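2023-03-07
Notebook, planning for the second arm cell

Today I wanted to finish the equipment list so that the order can go out before the quote from Prerkton expires. I did not finish it, but the list is shorter now and I understand better what we really need. I write down the reasons here, because in July we will all have forgotten them.

Simulated cell, state of this morning:

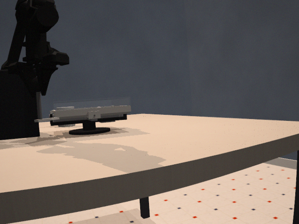
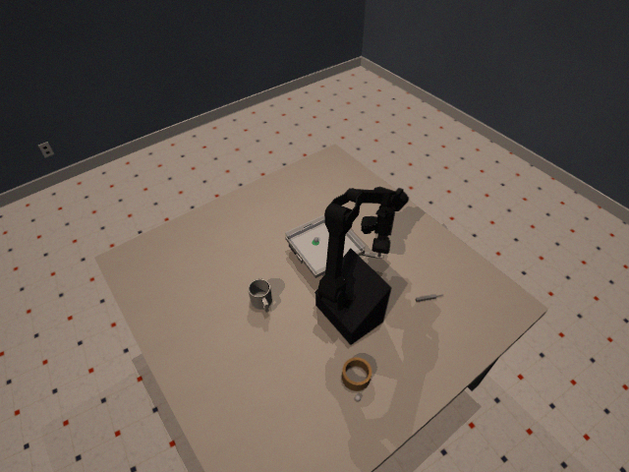

Simulated cell with the black arm on the beige table. First view: the gray device on its round base. Second view: the tray, the mug and the small parts.

Table. I had in the list the large table from Zutow. In the simulation the arm and the objects leave free surface, and in the first view the whole right half of the table has nothing on it. So I looked again at the next smaller size. It costs 415 and the large one 600, both without delivery. The difference is not big, but the smaller one goes through our door without taking off the legs. Against it: if we ever put a second arm on the same table, we need the large one. I lean to the smaller. To be decided together.

Pedestal. The box-shaped pedestal in the second view is not in any quote. I assumed that it comes with the arm, and it does not. Prerkton sells the arm with a mounting plate only. Two ways: we buy their pedestal, or the workshop welds one. I asked the workshop for hours, no answer yet. Please do not order the table before this is clear, the hole pattern depends on it.

Gripper. We stay with two fingers for now. My worry is the small things. The thin silver piece at the edge of the tray rim and the little white ball are not the same problem as the mug. For the thin piece I would like narrow fingertips, for the ball something with a soft surface. Osar has a set of fingertips for 157 and it has both kinds, so I put one set in the list. A second set as spare I took out again.

Objects. Mug, screwdriver-like tool, tape-like ring, tray: we have all of this in the drawers or can buy it for very little money. I do not want a budget line for it. The gray device on the stand is another matter. If we want a real one with a similar rod at the side and a transparent lid, somebody must build it. I wrote "to be estimated" and left the number open. Maybe a printed copy is enough for the first tests.

Light. I had forgotten it completely. The simulated light comes mostly from above, and the arm throws a large shadow over the table. In the real room we have the window on one side, so it will be different anyway. I added two lamps with diffuser to the list, cheapest ones. If the vision part works without them, we use them over the soldering bench.

Floor and cables. The real floor has no tiles and no markers, it is bare concrete. No purchase. In the second view there is an outlet low on the left wall. Our real outlet is on the other side of the room, so we need a longer cable and a cable cover for the walking way. Added.

Software. The license from Wi is for one seat. I checked the conditions twice and I think the simulation and the real controller can use the same seat if they do not run at the same time. I am not fully sure — the sentence in the contract can be read in two ways. I wrote them an e-mail. If the answer is no, the second seat must go in this budget and then the large table is dead for sure.

Number of positions on the list now: 13. Before it was longer, mostly spare parts which I moved to next year.

Open:
- answer from the workshop about the pedestal
- answer from Wi about the seat
- table size
- estimate for the device on the stand
- delivery time of the arm, Prerkton says July but not in writing

Tomorrow I measure the door again. Last time I measured without the frame.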